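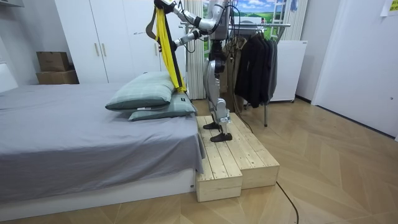
1. Visit and attendance

April, 2:00 p.m.
Minutes by Margareta Hodoroagă

Present: Yara Geagea (chair), Sang-wook Song, Young-sook Won, Dong-hyun Yang. Apologies from Astport.

The group attended the Billar open day at the Jorasberg site. The humanoid was shown working from the step platform beside the bed, handling a yellow strap at the pillows.

2. Demonstration

Mr. Song asked about footing on the two tiers. Billar stated that the platform is rated for up to 2000 newtons. Ms. Won noted that the hanger task requires the robot to reach over both pillows and asked for the joint limits in writing. 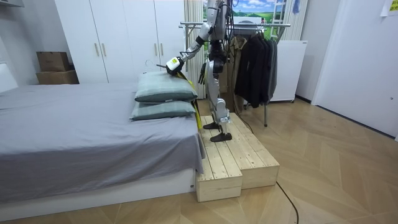 3. Garment handling

Mr. Yang raised the effect of glossy packaging on grasp detection. Billar will send the logs for all 79 trials. Yoon to check the tag reading procedure against its own. The gripper specification was accepted without change.
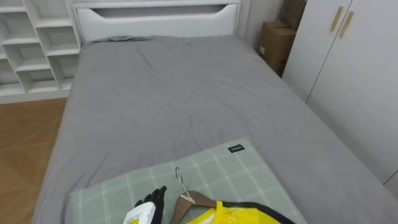 Bagged yellow garment on hanger, tag in gripper.

4. Actions

Song: obtain platform load sheet.
Won: joint limits, two copies.
Yang: review logs before the next meeting.

Meeting closed at 3:40 p.m.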